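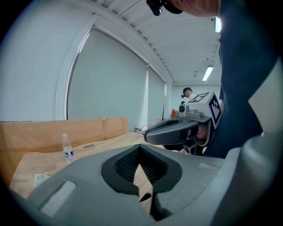
How many operators can work at one table during an open-day demonstration?

Two, provided each operator has a complete Ginex kit and both kits are registered to the same session.

Wistden Docs > Ginex Hand-Held Grippers > Visits and Open Days > Setting Up the Demonstration Table

Filed under: Setup, Demonstrations
2 comments

6.1 Before the visitors arrive

This section covers a short table demonstration with one pair of Ginex grippers and one Rumus head camera. For robot playback in front of visitors, see the Jiang arm manual. The two procedures should not be run at the same table.

1. Place the table so that visitors can stand on at least one side without crossing behind the operator.

2. Lower the blinds on any window that faces the table. Direct sunlight on a marker cube can wash out the pattern and cause the tracker to drop it.

3. Clear the work area and set out the demonstration objects. A small plastic water bottle with a label is a good first object. Keep spare objects at one end of the table, outside the reach of the task.

4. Check that the marker cube on each gripper is clean and fully seated. Wipe with a dry cloth only.

CAUTION: Do not use alcohol on the cube faces. The print will smear and the cube must then be replaced (part 1401).

5. Put on the head camera and tilt it until both cubes are in view with the elbows bent. Tighten the strap.

6. Open a session on the base unit and enter the visit code. The default code is 3147. Change it if the base unit will be left on after the visit.

6.2 Running the demonstration

1. Hold both grippers still over the table until the base unit beeps twice.

2. Close and open each gripper once. The jaw width on the display should follow the fingers. If it does not, repeat the jaw calibration in 4.3.

3. Bring the tip of one gripper down to the near edge of the table and hold it there. The base unit takes this point as the table height.

NOTE: If a cloth covers the edge, touch the cloth and leave it in place for the whole session. Moving it afterward shifts the table height.
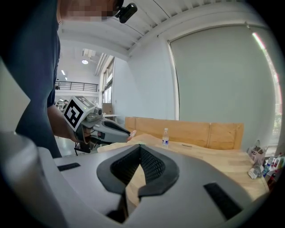

4. Pick up the first object, move it a hand's width, and put it down. Work at half your normal speed. Visitors can follow the fingers more easily, and the tracker loses fewer points.

5. Return both grippers to the near edge with the fingers open. This is the rest position. Use it between tasks and whenever you stop to answer a question.
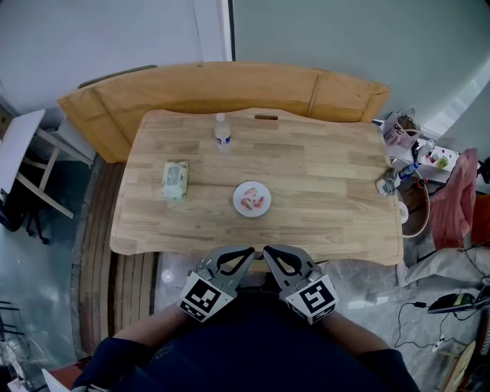
Figure 6-3. Grippers at the near edge of the table, fingers open. Plate and bottle on the tabletop.

6. Press STOP on the base unit before you put the grippers down. A session closed by time-out is saved, but it will be marked incomplete.

6.3 Letting visitors try

Visitors may hold one gripper at a time. The operator keeps the head camera on and stands beside the visitor -- not behind, where the visitor's shoulder will hide the cube.

CAUTION: Keep fingers out of the jaw. The pads close with enough force to pinch.

If the display shows error 327, the tracker has lost a cube for too long. Return to the rest position, wait for the two beeps, and continue. The session does not need to be restarted.

Was this page helpful? 14 shares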